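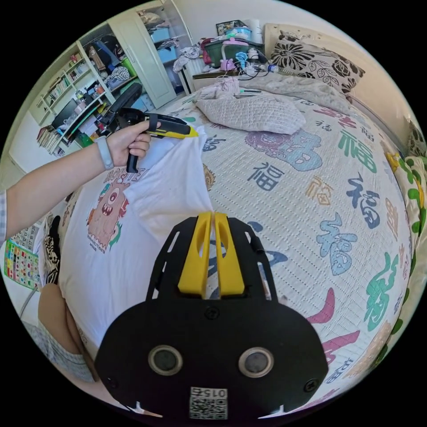
Figure 4. Two hand-held grippers in use on a T-shirt laid on a bed.

6. Recording a garment task at home

This section applies to members of the Hevholm student robotics club who have been issued a pair of Furkell grippers. Read section 4 before starting.

6.1 Lay one T-shirt on a made bed. Other bedding may remain in place.

6.2 Fasten the strap of each gripper and check that the fingers open and close freely.

6.3 Start the recording on both grippers, then hold them still above the bed until the indicator light is steady.

6.4 Take the upper edge of the shirt with one gripper. Bring the fingers of the second gripper to the nearest fold and close them slowly.

6.5 Fold the shirt, release it and withdraw both grippers before stopping the recording.

Note: A single recording must not exceed 300 seconds. Longer files are rejected by the Nirkano upload page – divide the work into separate recordings.

Note: Printed cloth is permitted. Patterned bedspreads and shirts with large designs are welcome in the Valentini set, which has few of either.

Caution: Do not pull against a garment that has caught between the fingers. Open the gripper fully and free the cloth by hand.

Caution: Keep the label on the gripper plate clean and uncovered. Grippers with damaged labels must be returned to the club store before the September session.

Issued August 2020. Charging and storage are covered in section 7.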